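Course materials › Textiles and Clothing Care › Week 2 handout

Fibers and laundry: what washing does to cloth

Notes prepared by Orysia Symonenko for the evening course at Brullton. Please read before the practical session and bring one old garment which you do not mind to lose.

1. Why we begin with the fiber

Last week we spoke about weaving and knitting. Tonight we go one step smaller. A shirt and a towel may both be cotton and still behave very differently in the machine, but the fiber sets the limits. If you know the fiber, you can guess most of the care label before you read it.

Cotton and linen come from plants and are made mostly of cellulose. They take in a lot of water, and they are stronger wet than dry. This is why old households could boil their sheets. Wool and silk are proteins. They are weaker when wet, and strong alkali attacks them, so ordinary washing powder is a poor choice. Polyester, nylon and acrylic are synthetic. They take in very little water and dry quickly, but they soften with heat, and a crease that is set by heat is difficult to remove.
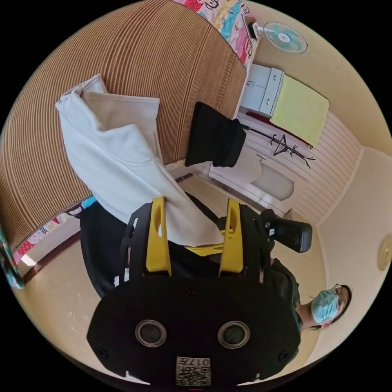 Viscose confuses many students. It is cellulose, like cotton, but it is dissolved and formed again in a factory, and it loses much of its strength in water. Do not wring it. In last year's group we had a viscose blouse that was wrung by hand at the sink, and the side seam opened from the hip to the armhole.

2. Four things that work together

Washing is the result of water temperature, time, chemistry (the detergent) and mechanical action. When you reduce one of them, you normally must raise another. A cold wash needs a longer program or a better detergent. A hand wash has gentle movement, so we soak.

Please copy this into your notebook as a circle with four parts. When we discuss a washing failure in class, I will ask which part was too large or too small. A felted sweater, for example, usually had too much movement together with heat. Gray towels often had too little detergent, or the drum was too full.

3. Pilling and lint

Pills are the small balls which appear where cloth rubs against cloth. Short fiber ends come out of the yarn, they tangle, and with strong fibers such as polyester they stay fixed on the surface. On wool the pills often break off after some time.

Fleece is a knitted fabric, most often polyester, with loops that are brushed and cut to make a pile. The pile holds air and so it is warm, but it also gives and collects lint. Turn it inside out, close the zipper, and wash it with similar fabrics. Fabric softener can make the pile flat and sticky. I leave it out completely.

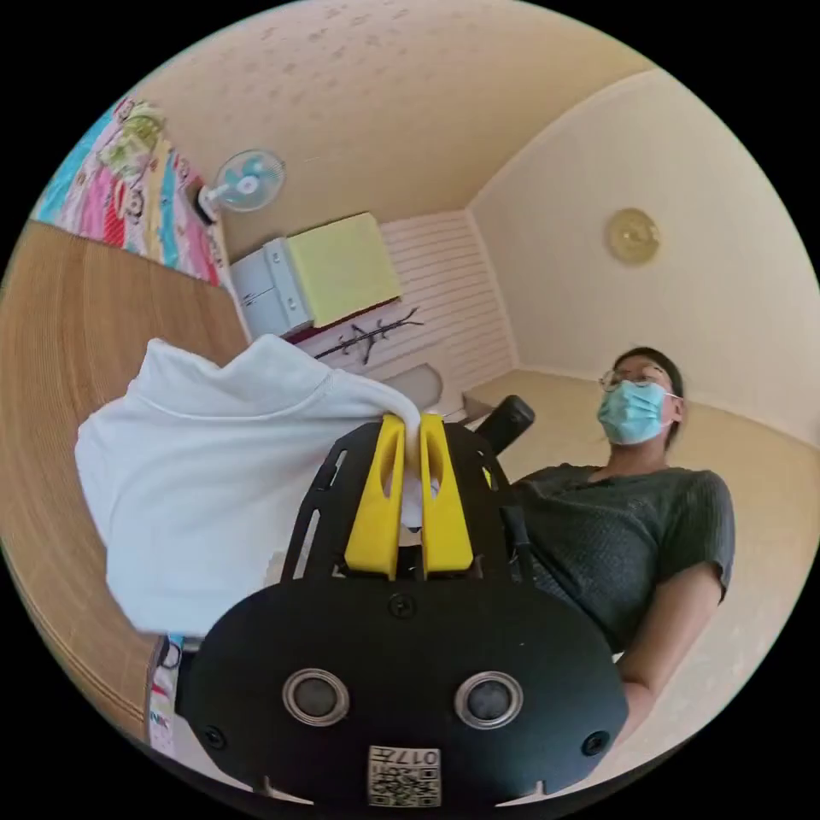

4. Color loss

A dye that is not well fixed will move into the water and may settle on the next garment. Black and dark blue cotton are the usual problem. To test a new garment, wet a hidden part of the hem, press it with a white cloth and look for a mark. Do this test before the first wash — after it you can only find out what happened.

Chlorine bleach should stay away from wool, silk and elastane. Oxygen bleach is milder and works well on white cotton from 40 degrees upward, although some products are made for colder water.

5. Spinning and drying

Students often ask which spin speed is correct. For wool on a machine program we use 700 revolutions per minute or less in our workroom. Cotton sheets can go much faster. Knitwear should dry flat on a towel, away from the radiator. A wet sweater on a hanger grows long in the body and gets two points at the shoulders.

Wet cotton jersey can be pulled back to its shape by hand while it is still damp. Take the side seams first, then the hem, then the neck.

For the practical session

We meet in the workroom. Rami Saab will show hand washing of wool, and after this you work in pairs with your own garments. Write down the fiber content, the size before washing (chest and length) and the size after drying. Reading: Paterson, pages 2 to 38, without the section on dry cleaning, which we take in January.

This site uses cookies to remember your settings. Accept all | Manage preferences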